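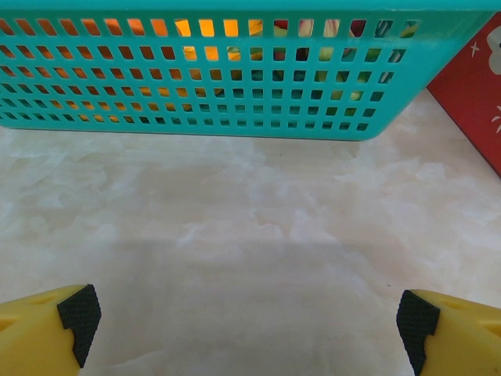 4. Disclosure of Partners in Joint Research Agreements

Figure 2. Turquoise plastic basket with perforated sides on a marble countertop.

4.1 Scope of the review

The agreements examined in this section were signed by universities and public research institutes that take part in the Lokora network. Members of the network share a register of contracts with partners outside their own country. Each entry in the register gives the title of the project, the names of the signing parties, the start date, the expected end date and the source of funds. Entries may also include a short statement on the end use of the results, but the network's rules in force during the period of study did not require one.

The register held 159 agreements at the close of data collection on 29 April 2019. All of them were read in full where the text was available to us. Where a member institution released only a summary, the summary was read and the agreement was marked as partly disclosed. Amendments were treated as part of the agreement they changed, even when the register listed them as separate documents.

We then matched the agreements to published work. The matching was done through the Akurier index, using grant numbers and project titles as they appear in the acknowledgments of each paper. This produced a set of 697 papers. A paper was kept in the set only if it named at least one agreement in the register. Papers that thanked a foreign partner in general terms, without a grant number or a title, were left out. The set is therefore likely to understate the true output of the agreements, and the results should be read with that in mind.

4.2 Who is named, and where

The name of the foreign partner appeared in every agreement in the register. The name of its parent body did not. In 60 agreements the partner was a laboratory or center that belonged to a larger organization, and the contract gave no sign of this. In most of these cases the link could be found on the partner's own website or in a national list of research bodies. It was seldom recorded in the file held by the home institution.

This gap matters for the review of risk. An office that checks only the name on the contract will compare that name with the sanctions and export control lists that apply to it. A laboratory may be absent from such lists even when its parent is present. The staff of several member institutions told us that they regarded a clear result on the laboratory's name as the end of the check. Others carried out a second search on the parent body, but did so by habit and not under any written rule.

The same gap was found in published work. Authors usually gave the affiliation of a foreign coauthor as it stood in the contract. Journals asked for a department and a city, and did not ask for the body that funds or directs the department. Readers of the paper had no simple way to learn who stood behind the work.

4.3 The Clamus procedure

Clamus is the review procedure used by the largest group of Lokora members. It consists of a form completed by the lead researcher and a check carried out by the contracts office. The form asks whether the project involves goods or software on a control list, whether visitors will have access to restricted rooms, and whether the results could be used for a military purpose. The last question allows only a yes or no answer.

Researchers we spoke with found that question hard to answer. Work on materials, signal processing or navigation can serve many ends, and a truthful reply would often be that a military use is possible but not planned. Faced with two boxes, most chose no. Contracts officers were aware of this. Some telephoned the researcher to discuss the project at more length, and kept a note of the call in the file. These notes were among the most useful records we consulted – they showed what had been weighed and by whom – yet the procedure makes no provision for them.

A revised version of the form was put before members in November. It replaces the single question with a short written statement and asks for the parent body of each partner. At the time of writing it had been adopted by 2 institutions.

4.4 Funding sources

Most agreements were paid for in part by the home institution and in part by the partner. The Subramaniam Fund, a private source of travel and equipment grants, appears in the register as a third party to several of them. The fund asks applicants to name all other sponsors of a project and publishes the answers on its website. For these agreements the public record was fuller than the register itself, and two parent bodies missing from the contracts were identified through it.

No comparable record exists for contributions in kind. Partners supplied instruments, samples, computing time and the salaries of visiting staff, and the value of these was often left blank. Institutions differed on whether a visiting researcher paid by a foreign employer should be listed as a contribution at all. Until a common rule is agreed, totals drawn from the register cannot be used to compare one member with another. The analysis in Section 5 is limited to cash funding for this reason.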